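Review: Ellberg Bench Practice Kit for Paired Tabletop Arms
Prepared for Musterdale member workshops by Quyên Bùi
4 July 2019

The Ellberg kit is a set of written rules, printed cards and log sheets for groups that operate two small arms at a shared bench. It contains no hardware and no software. The price is 1,175 for a site license, which covers every bench at one address. We used it over 25 working sessions, with two operators on each shift.

Scope

The kit is divided into 11 sections. The first four deal with the bench itself: mounting, cable routing, reach limits and the items permitted inside the enclosure. The middle sections cover operation, and the remainder cover records and handover. It does not replace a formal risk assessment, and the opening page says so plainly.

What works well

The section on shared reach is the strongest. It asks operators to mark the zone where both grippers may be present, to name one arm as the lead for each task, and to agree on a spoken stop word before power is applied. When both arms hold the same object, neither may open until the lead operator has called the release. Our staff learned this rule in one session and have kept to it.

The cable rule is also sound. Each cable must have enough slack for the full travel of the elbow, and no loop may enter the shared zone. The accompanying card is short enough to read while standing at the bench.

The log sheet deserves mention. It has one line per attempt, with space for the object, the surface covering and any item left within reach. Quang Quách, who supervises our evening shift, asked for a column for the lead arm, and Ellberg added one in the December revision.

What needs attention

The section on permitted items is too loose. It allows "familiar household objects" inside the enclosure without saying whether they must be listed, fixed in place or kept beyond a set distance. Two of our operators read the same paragraph and reached opposite conclusions. The older Surkley guide is dull to read, but it requires a written list of everything on the work surface — including soft items — before each session. We recommend that members adopt that page alongside the Ellberg kit.

The guidance on patterned coverings is a single sentence. It advises that the covering be recorded and left unchanged during a series, but gives no instruction on what to do when it must be replaced.

The cards are printed on thin stock and curl at the corners. The Nghiêm edition has the same text on heavier card and is worth the wait if a bench is in daily use.

Recommendation

Approved for member use, with the Surkley item list attached. Sites with a single arm will find little in it that they need. The next review will look at the handover section, which we were unable to test fully with only one evening shift.

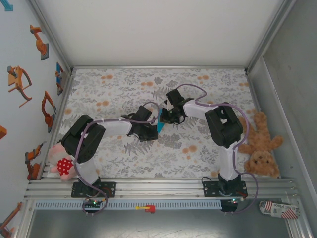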